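Carkura – cadernos de quem anda devagar

Início | Viagens | A casa | Receitas | Sobre mim | Contacto

Pesquisar neste blogue... OK

Arquivado em: Viagens de carro, Coisas pequenas

Atravessar uma terra sem lá ficar

Tenho andado para escrever isto desde fevereiro, e o rascunho foi crescendo de tal maneira que já levava três começos diferentes, todos com demasiado sobre o pequeno-almoço. Fico com este, que é o mais curto (acreditem ou não).

Quem lê o blogue há algum tempo sabe que gosto mais do caminho do que da chegada. Em Kos passei uma tarde inteira a dar a volta à mesma estrada porque havia um muro com alcaparras que eu queria rever, e quando finalmente parei para jantar já estavam a levantar as mesas. Lá em casa ainda me falam nisso. Mas há um tipo de caminho de que nunca falei aqui como deve ser: a travessia das localidades pequenas e médias, aqueles dez ou quinze minutos em que saímos da estrada rápida e entramos na vida dos outros, a 40 à hora ou menos, com as casas tão perto que se lhes contam as janelas.

Durante anos tratei essas travessias como um incómodo. O mapa sugeria a via de fora, eu aceitava, e chegava mais cedo a um sítio onde não tinha nada marcado. Agora faço ao contrário sempre que posso. Desligo a voz do navegador (que continua a insistir, coitada, em silêncio), baixo o rádio e vou olhando. Há sempre um telhado que me apetecia ter, uma sebe bem tratada, um passeio arranjado de fresco. E gosto muito da luz baixa, quando metade da rua ainda está à sombra e as fachadas mais altas já apanharam sol.

Desta vez até os telhados me pareceram escolhidos por alguém com gosto. 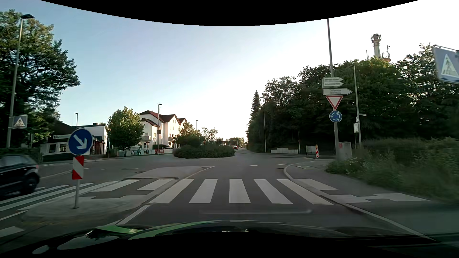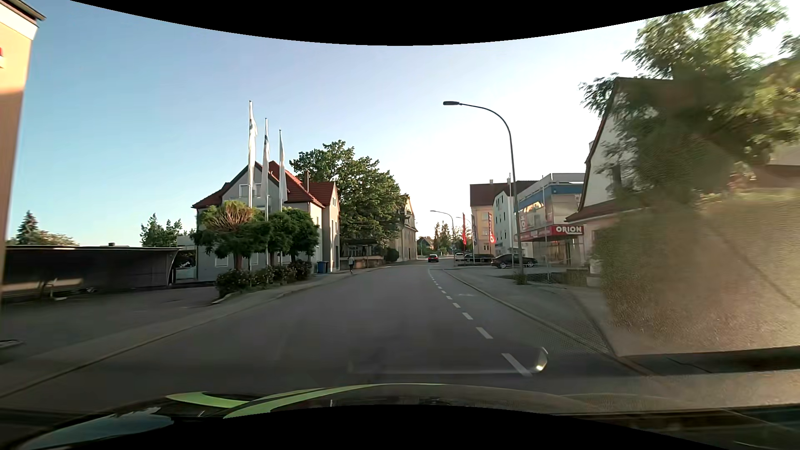
A seguir, um semáforo vermelho, e depois uma encosta com casas claras:
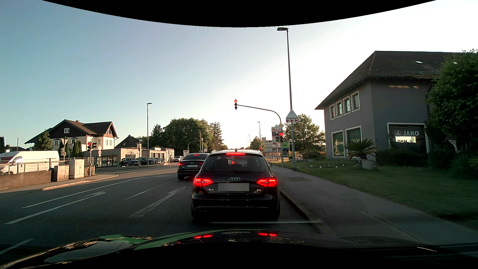
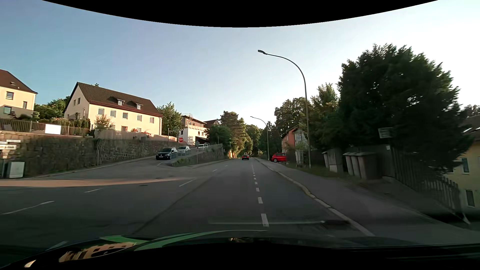

O que me fica destas passagens são perguntas sem grande importância. Quem rega as flores junto à porta, por exemplo, e se as muda na primavera ou as deixa ir ficando. Se quem vive numa casa com águas-furtadas dorme lá em cima ou se guarda lá as malas e os enfeites de Natal, como a minha avó fazia, com tudo embrulhado em jornal e etiquetado numa letra que só ela lia. Eu dormiria lá em cima, de certeza, mesmo batendo com a cabeça na trave todas as manhãs.

Também dei por mim a afeiçoar-me aos semáforos. É estranho dizer isto, eu sei, mas um vermelho numa terra desconhecida é um minuto oferecido. Não há nada a fazer senão olhar para o carro da frente, para o céu e para os postes, e reparar em como cada país dobra os seus de maneira um bocadinho diferente. Na Studville (a oficina onde deixo o carro antes das viagens grandes) dizem-me que gasto mais travões do que devia com estas voltas por dentro. Pode ser. Gasto também mais tempo, e esse não mo cobram.

Por falar em contas: o caderno de viagem dizia 2,790 quilómetros quando arrumei as coisas em Amcombe para a última etapa, e 3,522 quando voltei a pôr a chave na minha porta. (Sim, escrevo com vírgula nos milhares, é um vício que me ficou de um emprego antigo e já desisti de o corrigir.) Desses quilómetros, os que recordo melhor são os poucos que fiz devagar. Da estrada rápida guardo uma estação de serviço com um café surpreendentemente bom e mais nada.

Se quiserem experimentar, deixo o que vou aprendendo. Marquem no mapa duas ou três localidades por dia, e não mais, que à quarta já vamos cansados e as casas começam a parecer todas iguais. Passem de manhã cedo ou ao fim da tarde. Levem água e uma peça de fruta à mão, e deixem passar quem vem atrás com pressa – quase sempre é gente dali que só quer chegar a casa. E parem nas passadeiras com vontade, com tempo, que quem atravessa agradece com um aceno e isso também faz parte do passeio.

Tenho ainda 18 páginas de notas desta viagem por passar a limpo, incluindo uma receita de bolo de ameixa que me ditaram ao balcão e que preciso de testar antes de a pôr aqui, porque desconfio muito da quantidade de manteiga. Fica para o próximo texto, se o forno colaborar.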